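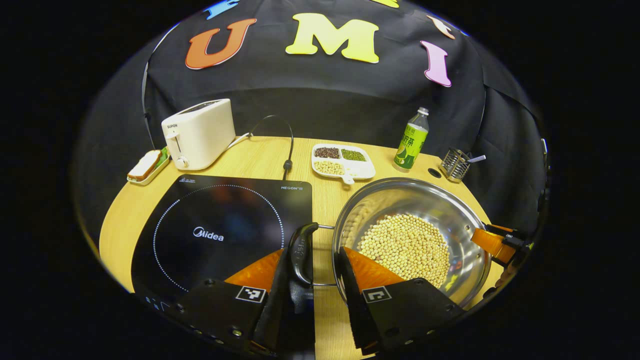
According to the man from Gondix, the beans are the easy part, and what a robot really needs from us is patience and a lot of repeats. He said it on the call this morning with his coffee in his hand, and then he had to go to another call.

So, March, and I am still at the pot. The job sheet says to take the pot by its side handle and move it onto the cooktop. Two grippers, one in each hand, the same thing over and over with small changes. Turn the pot a bit, shift the bottle, start again. By lunch my wrists felt like they belonged to an older woman.

I keep a tally because we are paid by the accepted take. 52 before lunch, and 8 thrown out. The reasons for the 8 came back as codes and I had to look them up on the wall. Five were "hesitation." I would like to know how anyone picks up a steel pot full of soybeans with two gripper fingers and doesn't hesitate. If I were teaching a child I'd want the child to see me slow down at the handle. The robot, apparently, should only see me being sure of myself.

That bothers me more than the wrists. The Clulov handout (four pages, stapled in the wrong order) says that by showing the task by hand we pass on "natural human skill." Nothing I do in that corner is natural. I don't pick up a pot with pincers at home. I use both palms and a dish towel and lean it on my hip. What we are passing on is how a person moves once she has spent three weeks learning to move like a gripper. Then somebody trains the machine on it and says look, it moves like a person.

I did try to put this in the comments box at the end of the shift. The box takes 289 characters. I got as far as the dish towel.

They had the remote control rig going in the other room in the afternoon, and I was sent over for an hour to learn it. You sit on a stool and pull two handles and the real arm copies you a moment later. I expected to like it better and I didn't. With the grippers I can at least feel the weight of the pot. On the stool I was guessing from a screen, and twice I closed on air next to the lid and felt foolish. The Dromalthorpe people swear by it, and say the hand-held takes never carry over properly to the arm. The Gondix people say the rig is too slow to be worth the money. Both have a chart. I have seen both charts and the lines go up nicely on each one.

What I haven't seen is the arm doing the pot on its own. I have asked. There was a clip in the first week, in which it moved a cup, and the clip had a cut in the middle. When I mentioned the cut I was told it was for length. The clip was under a minute long.

To be fair to them (I said I would try to be fair in here), the arm did put a slice of bread into a toaster last week while I was getting my coat, and I stood and watched it do it again. It was neat. Then the toaster was moved a hand's width over and it reached for where the toaster used to be. The young ones in the room thought this was very funny. One of them said more takes would fix it. More takes fixes everything in that building, and I suppose I should be glad, seeing who they pay to make them.

Target for the pot task is 653 accepted. Sproģis is supposed to bring in a new set of finger pads before we get there, and if the pads change the earlier takes may not count for the same model. I asked if we'd be told first. They'll look into it.

Soaked my hands in warm water tonight. Made dinner and caught myself reaching for the pan with thumb and one finger, straight in from the front, very sure of myself. Put it down and picked it up the regular way. Early shift again tomorrow, same pot, and I need to remember the wrist brace, it's in the blue bag.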